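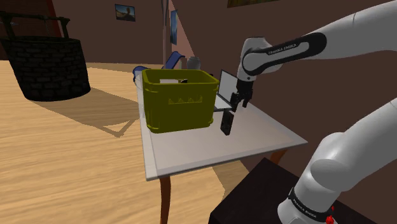
2 min read

Teleop demos in sim: gripper stops short of the block

I am recording demonstrations by remote control on a simulated Franka arm. The task is to pick up the small black block and put it in the yellow crate. I have 180 episodes. The trained policy moves over the block, points the fingers down, then hovers and never closes. Replaying the raw demos works every time. Control rate is 20 Hz. Is this a data problem or a controller problem?

-- Seul-gi Ji, 2 March 2025

Ankit Nigam replied:

Data, most likely. Check how long you pause above the block before descending. Most operators stop there to judge depth on a flat screen, and the policy learns the pause. With no history in the input, "waiting" and "about to go down" look identical. Drop frames where the commanded motion is near zero and the gripper command is unchanged, then retrain. I had the same failure in November and trimming removed 45 frames from a typical episode. Also vary the start pose of the block.

Mamta Ahuja replied:

more demos. I used 827

Renu Semwal replied:

Before collecting more, confirm what you log as the action. If you save the measured pose instead of the commanded target, the policy inherits the controller lag and stops a little high. Raw replay can hide this if your replay script reads the target from a separate field. Plot both for one episode -- the offset shows up on the descent. Ankit's trimming is still worth doing, but keep the frames where the fingers close, even if the arm is still.

Contact | © 2025 Dilance | Back to top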